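Let the Logo Stand Still

I have worked with moving graphics for long enough to remember when a client had to be persuaded that a logo could move at all. Now it is the opposite. Every brief I receive asks for an animated logo, and when I ask what the movement should say, I mostly get silence. Then somebody says "something dynamic".

My opinion, which has cost me at least one good client, is that most logo animations are too long, too busy and made for the people who order them. I would like to explain why I think so, and where I may be wrong.

In October I was asked to look at the opening for Patari, a small channel which shows documentaries and cookery programmes. Their sign is very plain: a circle with a short line under it. The first animation, made by another studio, took 66 frames only to draw the circle. After that came sparks, a turn of the camera, a reflection and a low drum. The line appeared last, almost as an apology. I counted the frames because that is my job. A viewer does not count, but a viewer feels it, especially before the fourth programme of the evening.

Hiu-tung Kwok, who was responsible for on-air design there, defended it. She said that a channel has few moments when it can speak in its own voice, and it should not whisper. I respect this argument. I still believe that a voice heard twenty times in one day should be a calm one.
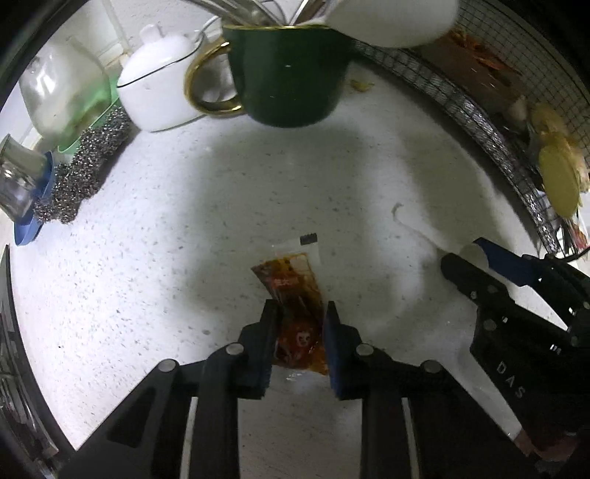
The problem of the showreel

Why do we make these long things? I think one reason is the showreel. A designer is hired because of two minutes of video where everything explodes, folds and shines, cut to music. A simple movement looks like nothing in such company. So young designers learn to make pieces that win against other pieces in a reel, and these pieces are later shown alone, in a quiet living room, to a person who is waiting for the news.

Tsion Endale, with whom I shared a desk at Arnier, had a good habit. She never showed a client an opening by itself. She put it between the end of one programme and the start of another, with the real sound, and played the whole thing three times. By the third time the client usually asked for it to be shorter. I have copied this method ever since and I recommend it to everybody, although it does make the meetings longer.

The software is also a little guilty. When I started, each light and each shadow had a price in rendering hours, and we had to ask ourselves if we needed it. Today there is a preset for smoke and a preset for broken glass. I do not want the slow machines back – I lost enough nights to them – but the waiting had one good effect. You looked at the still frame for a long time, and sometimes you saw that the still frame was enough. 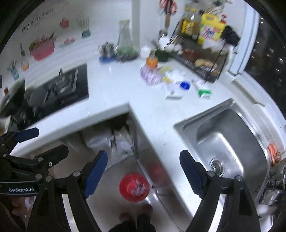 There is the question of meaning as well. In a good animation the movement comes from the form. If the letter has a hinge, let it open. If the sign is heavy, let it fall and stop. For Demissie, a publisher of school atlases, Sumeya Abdella made a version where the D simply unfolds like a map, in 25 frames, with the sound of paper. I was jealous of it then and I am jealous now. You could not move this idea to a bank or to a football club, and for me this is the test. The usual golden particles can be moved anywhere, and they are.

I must be fair to the other side. Cinema is different. People have paid, the room is dark, and a long opening is part of the pleasure. A festival or a game can also carry more decoration, because one sees it seldom. Yeshi Woldemariam showed me her titles for the Mora festival, full of turning wheels and insects, and I would not remove a second from them. My complaint is about daily things: channels, news applications, the small sign before every video lesson.

For these I now propose to clients a rule which they can break if they have a reason. The full animation may be used at the launch and on special days. For all other days we make a short version, 25 frames or less, and we make it first. If the short version does not work, adding smoke will not repair it, and we go back to the drawing on paper. Some clients are disappointed when they see how little there is on the screen for their money. I tell them to watch it again tomorrow, and once more the day after, before they write to me.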